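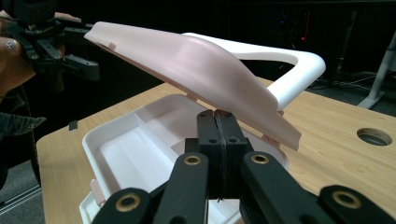
Storage box, pale pink lid raised, white handle.

May 12, 2021

Iron gall ink, batch 777 (continued from the previous pages)

Strained the galls this morning. The extract has stood long enough, I think, and the smell was more sweet than sour, with a thin gray skin on the top. I lifted the skin with a spoon and put it in the waste, not back in the jar as I did last time. Through the linen the liquid is a clear dark tea color. Second pass through paper was very slow and I stopped it halfway. The fine dust that remains will go down by itself if the jar is left alone.

Volume after straining: nearly 100 ml. I had expected more, but the crushed galls drink a lot and I did not want to press the cloth hard. Pressing gives a cloudy extract and the cloud never leaves.

Proportions as decided with Nhàn: three parts galls, two parts iron sulfate, by weight. The old recipe in the Desjardins copybook asks for equal parts, and I made the last batch like this to be faithful to it. Now I see on the test sheets what too much iron does. The strokes are already going brown at the border and there is a pale ring on the back of the sheet. So for this batch less iron, and I do not feel guilty for it.

The sulfate crystals from Itovov were partly white on the outside. This is the dry form and it weighs differently for the same iron, so I picked out the green ones only and weighed these. It took longer than the rest of the work together. Please, whoever takes from this jar, close the lid properly. I have written it on the label also.

Dissolved the iron in a little warm water first, then added to the extract slowly, with a glass rod. Color changed at once to gray violet, then to a weak black. No lumps. On the rod it looked almost like nothing, a dirty water, but this is normal for fresh ink and the color comes on the paper with the air.

Gum: ground it in the small mortar and let it swell in cold water overnight. In the morning there were still two stubborn pieces, I fished them out. Added the gum last. I put less than the recipe says and then tried the pen, then a bit more and tried again. First try ran off the nib in a drop. Second try was good. I did not write down the weight of the additional gum and I am annoyed with myself. By eye it was the tip of the small spatula, not full.

Pen tests

Three papers, same nib, same hand (mine), same sentence.

Clasbridge laid: best of all. Line is sharp, a little shine when dry. Darkened to a real black before lunch. Thin upstrokes stay gray, but I like this and the copybook has the same look.

Cerken wove: feathering along the fibers, mostly in the downstrokes. I first blamed the ink, but the commercial black does the same on this paper, so the sizing is weak. I brushed a strip of it with thin gelatin and hung it on the line, will repeat tomorrow on that strip.

Old blank leaf from the bottom of the scrap drawer, origin not known: surprisingly good. It takes the ink slowly and the stroke stays a little raised. The darkening is slower than on the Clasbridge. When I put my finger on it after lunch it still gave a small mark.

Remember to write on both sides next time. I tested the show-through only by holding it to the window, and this is not a method.

Note on the nib: the pointed steel one gets eaten. After the morning of writing it had a rough spot near the slit and scratched on the upstroke. I rinsed and wiped it with oil but the damage stays. For long tests use the goose quill or accept to lose a nib each time. Nhàn cuts quills much better than me, mine split on the wrong side. I will ask her for a few.
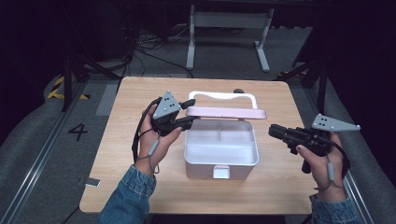 Acidity. The strips say very acid, same color as last batch, or perhaps one shade less. The strips are old and I do not trust the shade. Vinegar and wine appear in many of the old recipes and for sure they would make it worse for the paper, so I stay with water. The ink will mold sooner, this is the price. A clove in the bottle is the traditional answer and I put one in the small bottle only, to compare. If both bottles grow fur on the same day then we know the clove is only for the nose.

Discussion with Nhàn after lunch. She thinks we should not call it a reconstruction if I change the proportion. I think we can, if we say it clearly on the sheet. The person who wrote the copybook had galls from who knows where, with more tannin or less, and his vitriol was not clean, with copper in it probably. To follow his numbers with our materials does not give his ink. She agreed with the part about the vitriol and not with the rest. We left it so: the sheets from the equal-parts batch stay in the series as the literal version, and batch 777 goes next to them as the adjusted version. Both get the same light exposure and the same humid chamber.

Humid chamber: the salt solution needs to be renewed. There was dry crust on the tray on the side near the door. I scraped it and added water but did not check the reading after. Somebody please look before the sheets go in.

Light exposure: the strips on the south window are from October and I took them down today. Covered half and open half side by side. The logwood ink has lost its blue completely in the open half and is now a kind of fox color. The iron gall hardly moved, only a bit warmer in the thin lines. The commercial black is unchanged and boring. The strips are pinned in the back of this notebook – do not laminate them, somebody did this to the earlier ones and now we cannot touch or test them.

Cleaning. The linen is black forever, I cut it for wiping cloths. There is a stain on the bench edge where the rod rolled. Lemon juice took it to a yellow shadow, I did not try more. The sink is fine if you rinse immediately and is not fine if you go for coffee first.

Problems and doubts

The extract was darker than in the last batch before I put any iron. Either there was iron already in the pot (it is enameled but has a chip at the rim) or the galls are of another sort. I should do the next extraction in glass, same galls, and look at the color against this one. I kept a small vial of the pure extract for it, it stands behind the balance.

I am also not sure about the water. I used the distilled from the big bottle until it was empty and finished with boiled tap water, maybe a quarter of the total. Our tap water is hard. A chalky water should make some sediment with the tannin and indeed there is a little at the bottom this evening, but it can be also the gall dust from the filter I stopped. Next time one water only.

To do
Gelatin strip, repeat pen test on Cerken.
Order distilled water, and new pH strips.
Shake neither of the bottles. Look at sediment first.
Quills from Nhàn.
Copy the gum remark to the recipe card, with the spatula.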